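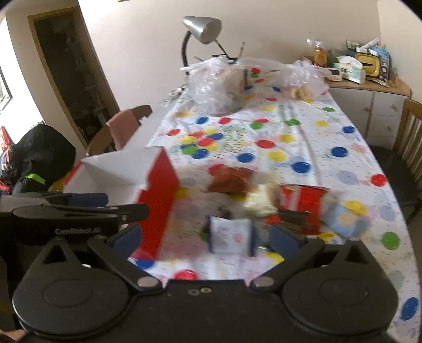 Gleich vorweg, weil ich mich so freue: Das Packproblem ist gelöst, jedenfalls auf dem Papier! Wir wollen die Snacktüten für das Sommerfest bei Fairclough im Juni selbst zusammenstellen, und seit dem Vormittag weiß ich endlich, in welcher Reihenfolge das am besten läuft. Karte zuerst, Knabberzeug danach, die Schachtel kommt ganz ans Ende der Kette. Der offene rote Karton mit dem weißen Innenleben steht dafür links auf dem Tisch genau richtig, die Klappen weit auf, da kommt man von vorn wunderbar hinein. Die beiden durchsichtigen Beutel hinten bei der Schreibtischlampe bleiben erst mal, wo sie sind, die sind Nachschub und gehören nicht in die erste Runde.

Werkstatt > Notizbuch > Packen und Sortieren > Juni

Zur Tischdecke: Ich war skeptisch (Luana Miranda hatte sie vorgeschlagen, ich wollte schlichtes Packpapier), nehme aber alles zurück. Bunt macht gute Laune, und wir stehen da ja doch ein paar Stunden.

Stückzahl nach Rücksprache mit Ruth Holroyd: 88 Tüten, pro Tüte sieben Teile. Macht 616, plus Reserve. Von den kleinen Päckchen haben wir laut Lieferschein von Trondholm rund 300, der Rest fehlt noch. Declan Marsden fragt bei Pritalance nach, ob sie bis Monatsmitte liefern können. Wenn nicht, gehen wir auf sechs Teile runter, das merkt bei der Menge kein Mensch.

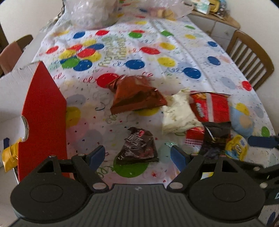

Sortieren wollte ich ursprünglich nach Gewicht, schwer nach unten, leicht nach oben. Cheng-en Lu meinte, nach Verpackungsform ginge es schneller, und ich finde die Idee großartig. Bauchige Folie, flache Folie, alles Steife extra. Am großen rotbraunen Folienpäckchen sieht man schön, warum: das ist so prall, dass es in der Tüte doppelt so viel Platz braucht wie das dunkelbraune davor mit der flachen Unterkante. Solche Kissen also immer zuletzt, sonst zerdrückt man sie. Rechts bei Rot, Creme und Schwarz liegt noch alles über- und durcheinander, das wird unser erster Übungshaufen!

Die Luftballons auf der Decke taugen übrigens als Ablageplätze. Ein Ballon, eine Sorte. Ásdís Hviid will das unbedingt ausprobieren, ich auch.

Offen:
Klebepunkte bestellen (Cuvik, die ablösbaren)
Tütengröße mit einem prallen Päckchen testen, bevor wir alle 88 kaufen
Anfangszeit 9 Uhr mit allen abklären
Ruth wegen der Nussliste anschreiben

Nachtrag, 16 Uhr: Declan hat Pritalance erreicht, Antwort kommt morgen. Probetüte packe ich trotzdem schon mal, ich bin viel zu neugierig.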